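Quick answers, will tidy this up when there's time. Last touched in July.

## Panport shared pantry: FAQ

**Who can use it?**
Anyone in the Preseck buildings. No sign-up, no card.

**When's it open?**
7 am to 9 pm. Door locks itself after that, so don't get stuck in there with your arms full.

**How much can I take?**
2 bags per household per visit. Big family? Ask, we'll sort it.

**What can I drop off?**
Sealed, labeled, in date. Cans, pasta, rice, cereal, coffee, baby food, pet food. Fruit and veg ok if it's still firm.

**What can't I drop off?**
- anything opened
- home canning (sorry, we know it's good)
- alcohol
- medicine or vitamins
- dented cans where the dent is on the seam

**Something's one day past "best by". Trash it?**
No. Best by is about taste. "Use by" is the strict one, those go out the same day.

**Is there a fridge?**
Yes, the tall Masta by the back wall. Keep it under 40 F. If the display says higher, text the number on the door and dont put milk in.

**Why was the freezer empty last month?**
Blown fuse. Fixed. We lost the bread and most of the peas.

**Do you take money?**
Yes, jar by the door or the online page. 130 dollars fills the dry shelves once.

**Allergies?**
Read the label every time. Nut stuff goes on the bottom shelf, but things get moved around and we can't promise anything.

**Can I pick up for a neighbor?**
Sure. Same limit for them, seperate bags please.

**Small tubs and cups, where do they go?**
Lids on, label facing out. Yogurt in the fridge door, dry cups on shelf 19 with the soups. 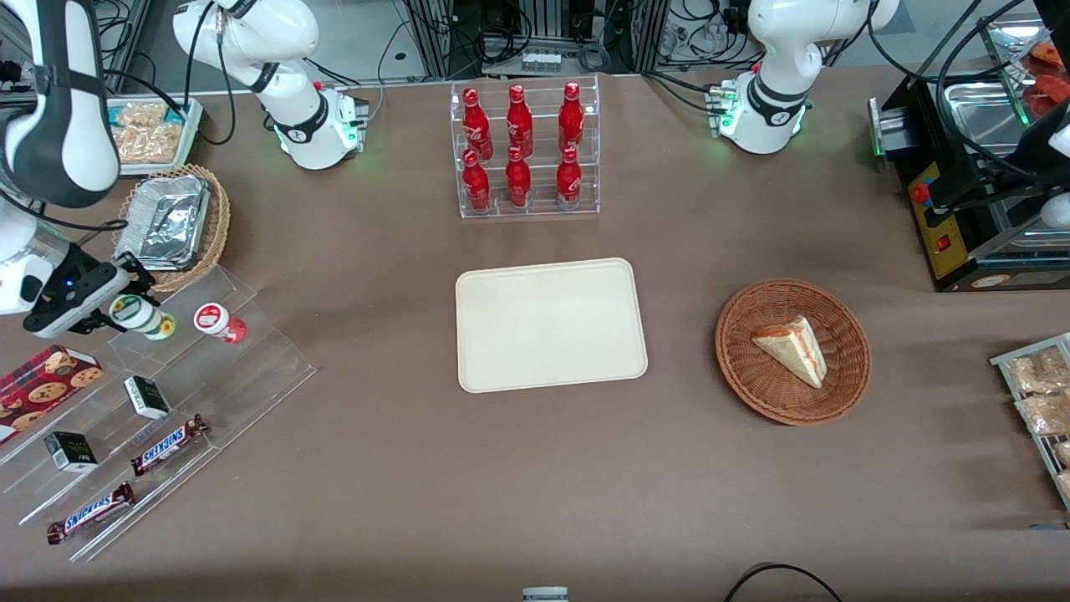

Ásgeirsdóttir: can we get a second drop-off time before 7? I work early shift and I've got a box of rice and cereal sitting in my car.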